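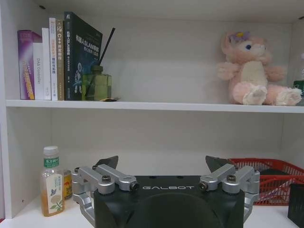 Rido W2 Wrist Camera Kit for Parallel Grippers

Sold by Hiswood. Order code: 1695. Ships from our Rostesdale warehouse.

Overview

The Rido W2 is a small color camera with a bracket that bolts to the wrist flange, behind the gripper. It looks forward over the top of the gripper housing, so the fingertips and the thing you are reaching for are both in view. It was designed for shelf and cabinet work, where an overhead camera loses sight of the fingers as soon as they pass under a board.

The kit fits most two-finger grippers with a standard round flange. An adapter ring for older Naqvi wrists is sold separately.

What you get in the view

With the bracket in its middle position, the housing takes up the lower center of the picture. On the gripper in our bookcase test, both silver linkages and both black fingertip pads can be seen with the fingers open, and the shelf above the pads is clear from the books on the left to the pink plush toy on the right. The lower shelf shows on both sides of the housing, with a drink bottle to the left and a red mesh basket to the right. Whatever is directly behind the housing is hidden. If you pick small items from a low surface, use the high bracket position.

Spine text is a useful check on focus. "DAS Controller" on the short white book and "C++" on the tan one can both be read from the wrist.

In the box

Camera module with fixed-focus lens
Three-position steel bracket
Flange screws and hex key
Locking USB cable, 1000 mm
Printed calibration card
Lens cloth

Specifications

Frame rate: up to 60 frames per second
Sharp range: 5 cm to 600 mm from the lens
Interface: USB 3
Power: from the USB port
Mount: round flange, four screws

Compared with the W1

The W1 had a narrower lens and sat off to one side. One fingertip was often hidden by its own linkage, and users had to turn the wrist to see both. The W2 sits on the center line. The W1 bracket does not fit the W2, but the cable is the same.

Compared with a fixed camera

A fixed camera is easier to calibrate and its cable does not move. It is the better choice for open tables. Many customers run one of each and switch to the wrist view for the last part of the reach.

Fitting notes

Remove the gripper before fitting the bracket. Run the cable along the outside of the wrist and leave a full loop at the last joint. Open and close the fingers by hand through their whole travel before you power up. Calibrate again every time you change the bracket position.

Customer review

Yasir Mengal, April 17, 2021
Good picture and the bracket is stiff. I compared it with the W1 on the same arm and kept the W2. Cable is a bit short for a long arm, so I added an extension. The high bracket position touches our cable guide, so we stay on the middle one.

Returns

Unused kits can be returned in the original box. Brackets that have been drilled or bent are not accepted.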